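4.2 Do the work surfaces really stay clean?

The catalog text for the Jastmont tabletop calls it "smudge resistant." Our group (Taras Mykhailiuk, Rocío Henao and two others) took this claim as our starting point, and we are less convinced now than we were in November. Dark matte tops are sold to schools as the low-care choice. The students who use them tend to say the opposite.

We asked 22 students in the Clistberg building to rate how clean a dark top looked before and after a wipe with plain water. The average went up, but only a little, and 6 of them gave the same score both times. Rocío thinks the light in the room matters more than the cloth. She may be right – we did not control for it.
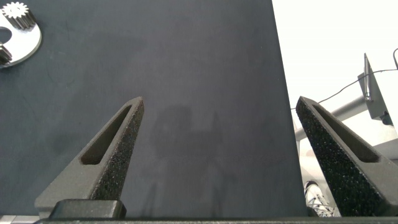 A charcoal-gray finish with a matte face hides crumbs and pencil dust fairly well. It does much less for faint, pale smudges and scuffs, and a scuff is not dirt, so no amount of wiping should be expected to remove it. The catalog treats the two as one problem. Our survey form made the same mistake, and question 3 should have been split.

Taras also wanted to compare brands. With one top from Sjöberg and one from Jastmont, of different ages, we don't think the numbers mean anything, so they are left in the appendix.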